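How to oil a butcher block top (the quick version)

Had three people ask me this since November so I'm typing it up once. No fancy steps. If your top has varnish or poly on it, stop, this is a different job, oil won't go in. Drip test: few drops of water, wait. Beads up and sits there = sealed. Goes dark = bare or oiled, carry on.

What you need

Food grade mineral oil. Drugstore kind is fine.
Sandpaper, 120 and 220 grit.
Lint-free rags, old t-shirts are perfect.
Plastic scraper. Old gift card works.
Dish soap, white vinegar, a tack cloth if you have one.
Board wax for the end. Optional but I always do it.

I use Tenlow oil and the Leitner wax, only becuase the shop near me carries both. Don't use olive oil or any cooking oil. Goes rancid. Ask me how I know. The whole kitchen smelled like old crayons for a month.

Step 1. Clean

Scrape off the crumbs and gunk. Wipe down with hot water and a little dish soap, wrung-out rag, don't flood it. Then plain water, then vinegar if it smells. Dry with a towel right away and then leave it alone overnight. Really overnight. If you oil damp wood you trap the water and get cloudy patches, and then you're sanding again.

Step 2. Sand

120 first if you've got knife marks or rings. 220 after. If it's in decent shape skip right to 220. Go with the grain the whole time, long strokes, no circles by hand. Orbital sander is ok, keep it moving and keep it flat. Check the joints between strips with a fingernail. If you feel a ridge, sand a bit more there but feather it out wide or you'll get a dip.

Rings from wet glasses usually come out at 120. Black stains around a faucet or from a steel pan, maybe not. Burgi Oberholzer swears by lemon juice and salt on those. Worked on one of mine, did nothing on the other.

Vacuum, tack cloth, done.

Step 3. Raise the grain (skip if lazy)

Wipe with a barely damp rag, let it dry for 90 minutes, and it'll feel fuzzy. Hit it with 220 again, very light. Makes the finish alot smoother. I skip it on workshop tops and do it in kitchens.

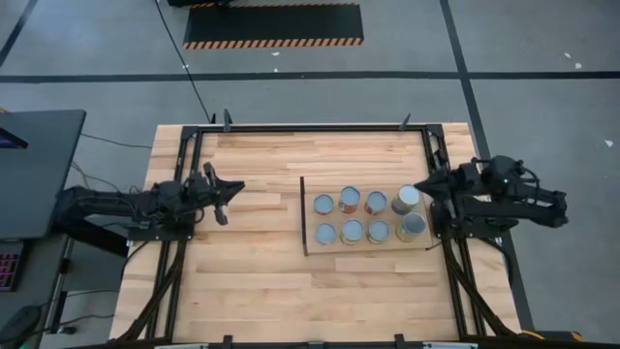 Butcher block in pale cream, tan and light brown strips, staggered joints.

Step 4. Oil

Warm the bottle in a bowl of hot tap water first, thinner oil spreads easier. Pour a puddle in the middle and push it out with a rag. Don't be stingy. Ends and edges too, end grain drinks way more than the face so go back over it twice. Anything bolted to the top that you can take off, take off. If you can't, work the rag up close and wipe any drips off the metal.

Leave it 20 minutes. Dry spots? More oil there. Then let it sit a few hours or overnight and wipe off whatever's left on top. Buff with a clean rag.

New or freshly sanded top: three or four coats, one a day. Old top that just looks tired: one or two.

Underside: yes, at least once. Anneliese Stöcker only ever oiled the top of hers and it cupped that first winter. One thin coat underneath is plenty.

Step 5. Wax

Rub on thin, small sections, let it haze, buff off. Streaky means too much wax. Wait a day before you put anything heavy or wet on it.

How often

Every week for the first month, then monthly, then whenever water stops beading. Near a sink or a heater, more.

Rags: mineral oil ones can go in the trash. If you used linseed or tung instead, lay them flat outside to dry, those can catch fire balled up. Not kidding.

Will do a seperate page on filling cracks when I get time.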